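Nillska order screen prints pick slips twice after update – troubleshooting log
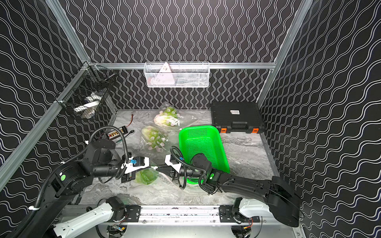
Logged by: Dace Kuusk, Pirnville store
Opened: 08/01/2022
Status: Closed, with one follow-up

Problem as reported

The counter staff in Pirnville say that pick slips sent from the Nillska order screen come out of the back room printer twice. Both copies have the same slip number and the same time on them. It started after the update to the order screen. Invoices and shipping labels print once, as they should. No error message on the screen.

The double slips are a real problem for us. Two people have picked the same order, and one customer was sent two sets of curtain rings and had to mail one back.

Setup

Order screen: Nillska, browser version, two counter computers
Stock database: Roketti, on the server in the office
Print queue: Ra, on the same server
Printer: one laser printer in the back room, wired
Label printer: separate, plugged into counter computer 1

Step 1. Restart everything

Turned off the printer, cleared the queue in Ra, restarted the server, restarted both counter computers. Sent a test slip from computer 1. Two copies. Sent a test slip from computer 2. Two copies. No change.

Step 2. Check the copies setting

Looked in the obvious places first. The printer menu has copies set to one. The driver on the server has copies set to one. The print dialog in the browser has copies set to one. The slip template in Nillska has a field called "Copies per order" and it was blank. I set it to one, saved, logged out and back in. Still two copies.

I put the field back to blank afterward so that I would only be testing one change at a time.

Step 3. Print something else

Sent a page from a text editor on the server straight to the printer. One copy. Sent the same page through the Ra queue. One copy. So the printer and the queue are fine when Nillska is not involved.

Step 4. Look at the queue while a slip is printing

Paused the Ra queue and sent a single slip from computer 1. Two jobs showed up in the list, one right after the other. They had different job numbers but the same slip number in the title. That means the queue is being handed two jobs. It is not making a second copy by itself.

Sent an invoice with the queue still paused. One job. Deleted all of them and turned the queue back on.

Step 5. Read the log

The Ra log was set to keep errors only, so there was nothing in it about normal jobs. Changed it to keep everything and sent another slip. The first job came in under the user name "counter" and the second under the user name "stock". The "stock" user belongs to Roketti. Nobody at the counter logs in with it.

The log file had grown to 1,713 lines by closing time, so remember to turn the setting back down when done. (Done, see the end.)

Step 6. Check Roketti

Roketti can print a slip by itself whenever an order is marked as reserved. We used this years ago, before the counter had its own computers – the slip would print in the back room and somebody would carry it up front. It was turned off when we moved to Nillska.

Opened Settings, then Events, then Order Reserved. The box "Print slip on reserve" was checked. I asked in the office and no one remembered touching it. The change history only goes back 30 days and shows no edit by a person.

Unchecked the box and saved. Sent a slip from computer 1. One copy. Sent a slip from computer 2. One copy.

Step 7. It came back

The next morning the first slip of the day printed twice. Went back into Roketti and the box was checked again.

Checked what runs overnight. The Nillska sync job starts after closing and writes its own settings into Roketti, including the event settings. In the sync profile there is a section for events with the choices "Keep local" and "Use profile". It was on "Use profile", and the profile has slip printing turned on. From the release notes, the update adds this section and sets it to "Use profile" for every store that does not already have a choice saved.

Changed it to "Keep local". Unchecked the box in Roketti a second time. Ran the sync by hand, and the box stayed unchecked. Left it to run overnight as usual, and in the morning it was still unchecked. Slips from both computers printed once.

Cause

The update turned on a sync setting that switches slip printing back on in Roketti every night. Both programs then sent the same slip to Ra.

Fix

1. In Nillska, open Sync Profile, then Events, and choose "Keep local".
2. In Roketti, open Settings, then Events, then Order Reserved, and uncheck "Print slip on reserve".
3. Run the sync once by hand and check that the box is still unchecked.

Do them in that order. If you only do the second one, it will look fixed until the next sync.

Cleanup

Ra log setting put back to errors only. Test orders canceled and the stock returned in Roketti. Duplicate slips from the spike by the packing table went into the recycling after I matched them against shipped orders.

Follow-up

The April update may reset the sync profile – support could not say either way. Check the Events section after it is installed and before the first order goes through. Assigned to me.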